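Chapter 4
Maize: From Paddock to Plate

Key terms: kernel, husk, silk, tassel, dent corn, sweet corn, hybrid, side-dressing

4.1 A grass with large seeds

Maize is a member of the grass family, along with wheat, barley, oats and rice. In everyday speech most people call it corn. In this book we use "maize" for the crop in general and "sweet corn" for the kind picked young and eaten as a vegetable. Where a source uses "corn" to mean the grain crop, we have left the word as it stands.

The plant was first grown by people in what is now southern Mexico. Its wild relative, teosinte, has a small, thin ear with a few hard seeds that fall apart when ripe. Over thousands of years, farmers kept seed from the plants that suited them and sowed it again. The ear became larger and the seeds stayed attached. A modern maize plant can't spread its own seed well, and a field left to itself will not last many seasons.

Chapter 3 dealt with wheat, where the male and female parts sit together in the same small flower. Maize keeps them apart. The tassel at the top of the stalk makes pollen. The ears form lower down, where a leaf joins the stem, and each one sends out a bundle of fine threads called silk. Every thread leads to one possible kernel. If pollen lands on the thread and does its work, a kernel grows. If it doesn't, there is a gap.
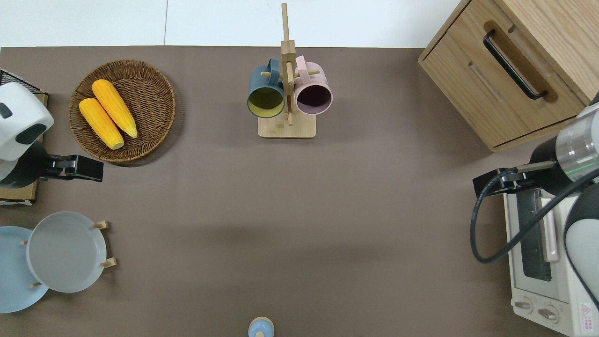

Pollination is carried out almost entirely by wind. For this reason growers plant maize in blocks, because a single long row loses much of its pollen to the side. Hot, dry weather at silking time is the usual cause of poor filling, as the silk may dry out before pollen reaches it. A grower can judge the result simply by pulling back the husk. Neat rows of yellow-orange kernels, like those on the two cobs in the woven basket, are what the grower hopes to find. Patchy rows point to trouble during the short period when the silk was open to pollen. By the time the gaps can be seen it is too late to fix them.

4.2 Kinds of maize

Dent corn is the main field type. Its kernels shrink at the top as they dry, leaving a small dip. Most of it goes to stock feed, starch and fuel. Flint corn has a harder outer layer and keeps well in store. Popcorn is a kind of flint with enough moisture sealed inside to burst the kernel when heated. Sweet corn carries a gene that slows the change of sugar into starch, and it is picked while the kernels are still soft.

The change from sugar to starch doesn't stop at harvest. It goes on in the truck, in the shop and on the kitchen bench, and it is faster in warm conditions. Cooling the cobs soon after picking slows it down - a point we return to in Chapter 7 under storage.

4.3 The Detville farms

Two farms near Detville are used as case studies in this chapter. Flevcombe is a mixed property with 34 hectares under dent corn, grown in rotation with soybeans. Stiltel is a market garden with 20 hectares of sweet corn, sown in 4 blocks so that the harvest is spread over the season. Seed orders for both are placed by the end of February.

The two farms share a climate and much the same soil, but they make different choices about row spacing, water and the timing of fertiliser. As you read, note where the choice follows from the plant itself and where it follows from the buyer. The data tables for both farms are at the end of the chapter, before the review section.

We begin with the seedbed.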